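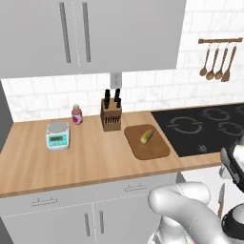
Wooden worktop, white tiles behind, black glass hob at the end

Oiled worktop gone sticky, six days now. Sand it back or wait?

Posted by worktop_woes in Kitchens and Worktops, 14 June 2020

Hi all, quick one hopefully. Put the third coat of oil on my worktop last week and it's still tacky. Not wet exactly, more like the back of a stamp. If I leave a mug on it for ten minutes it lifts with a little kiss noise and leaves a ring.

It's solid wood, pale sort, bought from Skarkard in May. They sold me a tin of Pestonura worktop oil to go with it. The tin says two to three thin coats, leave overnight between. First two went on lovely. Third one I'll admit I was in a rush, kids wanting tea, so I poured it on and spread it with a cloth and thought I'd let it soak in. It did not soak in. Worst bit is the long run to the left of the hob, near the wall it's fine.

Things I've tried so far:
windows open day and night
fan heater on it for an evening (made it smell, thats all)
washing up liquid and warm water, bit better for an hour then same again

Worktop cost me 1300 with the fitting so I really don't want to take a sander to it if I don't have to. Neighbour says white spirit, my dad says leave it alone, the shop says ring back after the weekend and then doesn't pick up. We're in Brarkevell if that matters, damp old house, kitchen faces north and never gets properly warm.

Also is it safe to put food on in the meantime? Been making sandwiches on a tray like we're on an aeroplane.

Thanks in advance

3 replies

oldplaneiron

Too much oil on the last coat. Very common, don't panic, and don't sand yet.

What's happened is the wood had drunk all it wanted by coat two. Anything you put on after that just sits on top, skins over, and stays gummy underneath. Heat won't shift it. Washing up liquid definitely won't, and you want to go easy on the water while the finish is half cured.

What I'd do:

Take everything off the top and tape along the bottom row of tiles, also the edge of the hob. Sticky oil on grout is a pain to get off.

Get a white nylon scouring pad, the fine one, not the green. Put a little fresh oil on it. Yes more oil, sounds daft, but the fresh stuff softens the gummy layer. Rub along the grain with light pressure, a patch the length of your arm at a time. You'll see it go a bit milky and slidey.

Leave it ten minutes, no more. Then wipe off with clean cotton rags, old t-shirts are ideal, and keep changing them. When you think it's all off, wipe again. Rag should come away nearly dry.

Leave till next day. If there are still tacky bits go over just those with white spirit on a rag, wipe dry, windows open, hob OFF and stone cold. Check the tin first though, some makers want their own thinner used.

IMPORTANT. Don't bin the rags in a heap. Oily rags can heat up on their own and catch fire. Lay them flat outside to dry, or soak them in water and seal them in an old metal tin. I've seen a shed go that way, wasn't mine thankfully.

If all that fails then you sand. By hand, 100 grit if it's really bad, then finish finer. Start straight at the finer one if it's only slightly tacky. Whole top, not just the patch, or you'll see the join every time the light's on. Then one thin coat, wiped off properly, and stop there.

On the food thing, wait until it's cured. Most oils are fine for food contact once they've gone off fully, but that can take a couple of weeks and yours hasn't started. Stick with the tray. Use a chopping board after that anyway, you don't want knife marks in a top that cost that much.

tileandtrowel

Had same. Just left it, went off by itself in the end but took most of a month and picked up every crumb and cat hair in the house so I had to sand it anyway. Wouldn't reccommend.

chiba_lodger

Agree with the first reply mostly. Couple of things from doing ours in the flat, we've got the same Pestonura stuff but the Chiba tint.

Cold rooms make it far worse. Ours says on the tin not to use it in a cold or damp room and I bet yours does as well, tiny print round the back. Get the heating on for a day before you touch it, low and steady. Not a fan heater pointed at one spot, that's how you get a skin on top.

I skipped the scouring pad and went straight in with white spirit. Worked but went patchy near the sink and I had to re-oil that end. So do the pad first.

Also keep on at the shop. Skarkard sent me a new tin after I moaned, cost 60 so worth a phone call. They tried to tell me I needed a bloke out at 130 to refinish it. You don't, it's an afternoon and a sore shoulder.

How old is the tin btw? If there was a skin on the oil when you opened it that could be half the problem.

worktop_woes

Thank you!! Tin was new, no skin. Heating's on, pads bought, doing the left end first tomorrow once everyone's out of the house. Rags going on the washing line. Will report back.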